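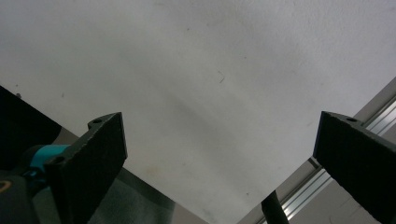

Search entries Go

Jul 5, 2025

Wiped the white top again this morning and I'm still not sold on it. The Druvaline leaflet says one pass with a damp cloth and any mark lifts. I have given up believing leaflets. There's a yellowish-brown stain I've gone at with dish soap, then baking soda, then the Soletti spray that cost more than the cloths and sponges put together, and I would bet money it will outlive me. Tea, I think. Could be the varnish from February, in which case I did it myself and should stop complaining.

White was a mistake. Every hair shows. I pick one off, turn around to rinse the cloth, and there's another one, curled up like it pays rent. Specks too, tiny dark ones, and I can't tell if they're dirt or part of the finish. The man at the store called it "forgiving." Forgiving of what? The old brown table hid crumbs for years and I thought I was a clean person.

Read reviews of the Erkolia cleaner over lunch. It has 1,007 of them and nearly all five stars, which makes me trust it less. One woman used it on a stain 53 days old and says it vanished. Sure it did.

Might try lemon juice tomorrow. I don't expect much. If the stain is still there by evening I'm putting the fruit bowl on it and that's the end of it.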